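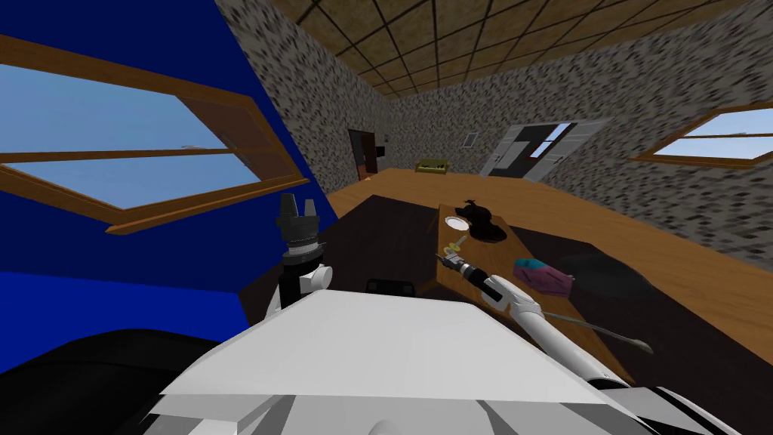 ## Changes to the Lamptey Building reading room

The library service will introduce new arrangements for the Lamptey Building reading room, effective Sun 31 October. The changes follow a review of opening hours led by Ruth Usuga, head of public services, and apply to all cardholders, including those registered through the Jakside and Sendadden branches.

The reading room will open one hour earlier on weekdays and will close at 7 p.m. Weekend hours remain as posted. Members who currently use the evening study period may transfer to the Jakside branch, where the second floor will stay open until 11 p.m. during the school term. No separate registration is needed, but a valid card must be shown at the desk after 6 p.m.

### Local history collection

Around 400 items from the local history collection will move from closed storage to the open shelves. These include town directories, school yearbooks and bound copies of the former Sendadden weekly paper. Maps and loose photographs will continue to be issued on request only. Requests should be submitted by noon on the day before a visit – same-day requests will be met when staff are available, but this cannot be promised.

Adwoa Arthur, who has managed the collection through the recent recataloging, asks members to note that older call numbers beginning with LH are no longer in use. A printed conversion list is kept at the reference desk. Members holding photocopy orders under the old numbers do not need to reapply.

### Borrowing and fees

The loan period for general titles is unchanged. Interlibrary loans may now be renewed once, provided that the lending library agrees. The charge for replacing a lost card will remain at its present level until the next fee schedule is approved. Overdue notices will be sent by email unless a member has asked for paper mail.

Books returned through the Flaser Street drop box are collected each weekday morning and are credited on the day of collection. Large-format volumes and audio sets should be handed in at the desk.

### Staff notices

Dede Yakubu has been appointed reference librarian at Lamptey and takes over the Tuesday family history sessions from Amado Baluyot, who has transferred to Jakside. Bookings already made for these sessions will be honored.

Comments on the revised hours may be left at any service desk or sent in writing to the Office of Public Services, Lamptey Building.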